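4. The tidy desk claim, looked at again

4.1 Where the claim comes from

The idea that a clear desk makes for a clear head is older than the office, and it has rarely been short of supporters. Its present form is narrower. Guidance now given to employers says that visible cables, stacked papers and equipment left at the edge of a worker's view take up attention in small amounts all day, and that removing them will give this attention back. Wirnora, whose planning guide is quoted in most of the trade writing we read, puts the gain in terms of minutes per shift. The guide does not say how the minutes were measured, and our letter asking about this was answered with a second copy of the guide.

We do not doubt that a desk can be so crowded that work on it becomes hard. Someone who has to move a pile of folders in order to write will write later than someone who does not. The dispute is over the stronger statement, that things which are merely in sight, and in no one's way, slow people down to a degree an employer would notice. For this the evidence is thin, and much of it comes from studies in which the same person arranged the desk, timed the task and knew what the answer was meant to be.

Three kinds of support are usually offered. The first is the laboratory search task, in which people look for a letter or shape among others and take longer as the others grow in number. These results are sound as far as they go. They concern things one must look through in order to find something else. A cable behind a screen is not a rival for the thing being read on the front of it, and moving from one to the other takes an argument that the guidance leaves out.

The second is the survey. People who say their desks are tidy also say that they get more done. We return to this in 4.3.

The third is the before-and-after trial in a working office, and it is here that the claim ought to stand or fall.

4.2 The Sutik trial

The trial most often cited was carried out at the Sutik claims office over one June. Staff on the upper floor were given cable trays, closed drawers and a written request to leave nothing out overnight. Staff on the lower floor carried on as before. At the end of the month the upper floor had closed more cases per person, and the difference was reported as the effect of tidying.

Several things trouble us about this. The floors were never matched. The upper floor handled renewals and the lower floor handled disputes, and anyone who has worked in such an office knows that a renewal can be closed in a morning while a dispute can sit until somebody's solicitor comes back from leave. The report says that cases were "weighted for difficulty" but gives no weights. With a modest weight on disputes the difference shrinks; with a slightly larger one it changes sides. We could not find out which weight had been used, or whether it was chosen before the results were in.

Then there is the matter of attention of a different sort. The upper floor was visited, photographed and asked for its views. The lower floor was left alone. People who are being watched kindly for a month tend to work a little harder for that month, and this would happen whether they had been given cable trays or new mugs. A fair comparison would have given the lower floor something as well, preferably something with no bearing on tidiness.

The furniture supplier Perkunier has since repeated the figures in its own brochure, where they appear next to a range of closed drawers. This proves nothing against them. It does mean that the figures have now been read by many more people than have read the method, and the usual corrections have little chance of catching up.

Afaf Haddadin asked the Sutik office for the daily counts and was sent weekly ones. They are still of some use. If tidying frees attention, the gain ought to appear soon after the desks are cleared and then hold. In the weekly counts it appears in the week of the managers' visit, drops, and comes back in the last week of the month, when both floors always close more cases in order to meet the reporting date. We would not build much on a pattern taken from so few points – nor, however, should anybody else.

4.3 What people say about their own desks

Phùng's desk order scale is the instrument used in most of the surveys. It asks people to rate their desk on a set of statements such as "I can see what I need" and "my desk helps me think". The second of these is already an opinion about the effect under study. Someone who agrees that their desk helps them think will very probably agree, a page later, that they think well at their desk. The link between the scale and self-rated output is then reported as a finding, when a good share of it was put there by the wording.

We tried a small check of our own. Wenceslao Serrano dropped the statements that mention thinking, calm or focus, and kept those that concern only where things are. He then gave the shortened scale to 30 clerical workers and set it beside the number of forms each had completed, taken from the office system and never shown to them. The link was weak, and the 95 per cent interval took in zero with room on both sides. This is a small group, in one office, on one sort of form. It cannot show that tidiness has no effect. It does show how much of the usual result depends on asking people to mark their own work.

A further difficulty is that people do not agree on what they are rating. During the same exercise we asked each worker to say aloud what they had in mind when they called a desk untidy. Some spoke of paper. Some spoke of crumbs, or of other people's belongings. Hardly anyone brought up cables or the backs of screens until we asked, and several then said they had stopped seeing them. That last remark deserves more weight than it has been given. If a thing has been in the same place for years and asks nothing of the person sitting there, it is hard to see why it should go on taking a share of their attention. The guidance treats every object in view as costing the same on the first day and the thousandth.

4.4 Which surfaces count

Published checklists try to get round the problem by having a trained rater score the desk. We have some sympathy with this, but the checklists make choices that are seldom defended. One counts each cable separately, so that a desk with two thin leads scores worse than a desk with one large heap of paper. Another counts dark objects on a pale desk as "high contrast items" and adds a point for each.

The contrast rule seems to us the weakest of all. Screens, stands and leads are very often black, and desks are very often pale, so the rule ends up measuring whether a desk has a computer on it. The items it penalises are also among the plainest in the room. A monitor seen from behind is a large matt surface with next to nothing on it to read or to look at (Figure 3, second picture), and it takes some effort to imagine a clerk being drawn away from a column of figures by it. Raters following the rule must still score the back, the base and any lead in view, and from some positions the stand will be hidden altogether and the desk will gain a better score without anything having been moved.

Seat and angle matter more than the checklists allow. A rater who stands sees the far side of the equipment. The worker, who sits, sees the front of it. No checklist we read says where the rater's head should be, and two raters of different heights could give the same desk different scores and both be right by the book. 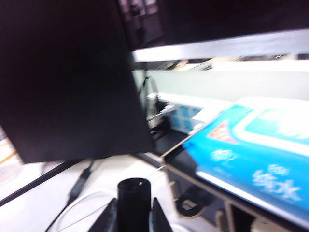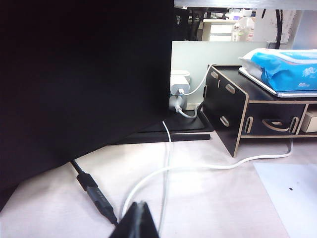 Figure 3. Plain dark surfaces. First: a flat, nearly black panel, with a bright white strip beyond it. Second: the back of a monitor on its flat black base, with a cable running from under its lower edge across a light beige desk.

4.5 What would change our minds

We would take the stronger claim seriously if it survived a trial with a few ordinary safeguards. Workers on the same kind of task should be placed by lot in cleared or uncleared desks. Both groups should get a visit and some small new thing. Output should be counted by people who do not know which desk is which, with any weights for difficulty written down first. The trial should run long enough for the novelty to wear off, and the uncleared group should be given cleared desks later on, to see whether the gain follows the desk or stays with the people.

None of this is costly beside the price of refitting a floor. Until it has been done, we think employers should clear desks where things are in the way, where dust or trailing leads are a hazard, or where staff ask for it. Those are good enough reasons. Minutes per shift should be left out of the case until somebody can say how they were counted.

We also note one cost that the guidance passes over. Clear desk rules take time to obey, and at Sutik the evening tidy was done in working hours. It was not subtracted from the gain.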